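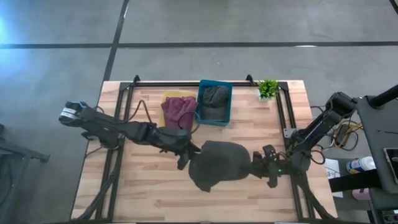

Two arms and a dark gray item on the demonstration table

Home Guides Workshops Visits Contact

How to prepare a two-arm sorting demonstration for visitors

At Umia we open the workshop to visitors every January and again in summer. For the last visits I was the person responsible for the two-arm table, and Tamara Didenko asked me to write down the steps so that another colleague can do it next time. English is my third language, so please write to me if some sentence is not clear.

Before the visitors come

Start the arms one hour before the first group. Move each joint slowly through its full range from the control screen and listen. If you hear clicking, stop and look at the cables first. They must hang on the outer side of each arm, with enough free length that the arm can fold completely. A cable that is too tight will pull the wrist a little to one side, and then you will search for the error in the software for the whole morning, as I did.

Check that the rail frame does not move when you push it with your hand. Tighten the corner screws again if it does.

Choosing the objects

Use soft things. Visitors understand a cap or a towel at once, and when the arm drops it there is no noise and no damage. Cloth is also the more difficult task, so people who know robots will find something to look at too. I keep the towels away from direct sunlight, because very bright spots confuse our cameras.

Give every kind of object its own place at the back of the table, and use clearly different colors for these places. We have yellow on the left and teal on the right. Then you can say to the group "the cap goes to the teal one" and even the people in the last row can follow.

Setting the start position

Bring both arms to the home position, with the grippers open and pointing to each other across the table. Leave the middle of the table free.
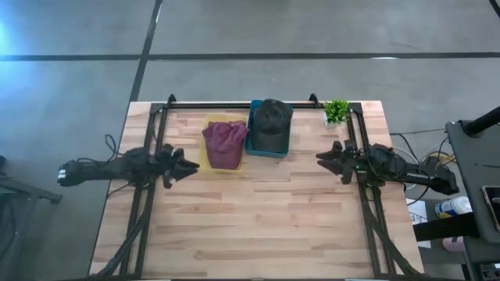 Save this position under a name that you will remember under stress. Mine is called "Marnine", after the street where I live. After each round you call it again, and the arms go back by the same path. Do not put your hand between them while they return, even if the object lies badly. Wait for the full stop, press pause, and only then correct it.

Running the round

1. Say what will happen before you press start. Groups of more than 6 people should stand in two rows.
2. Put the object in the middle, not folded.
3. Press start and stay beside the pause button.
4. Let the program try again if the first grip fails. It is allowed to make 5 attempts.
5. Call the home position and ask for questions.

One round takes 2 minutes with my settings. Solomiia Kravets runs it faster, but then it is hard to explain while the arms are moving.

Questions that you will get

Children ask if the robot is strong. Adults ask the price. For the second one, please send them to Chantal Desjardins, who has the current list.

After the last group, save the log, switch off the right arm and then the left, and write the number of rounds in the notebook.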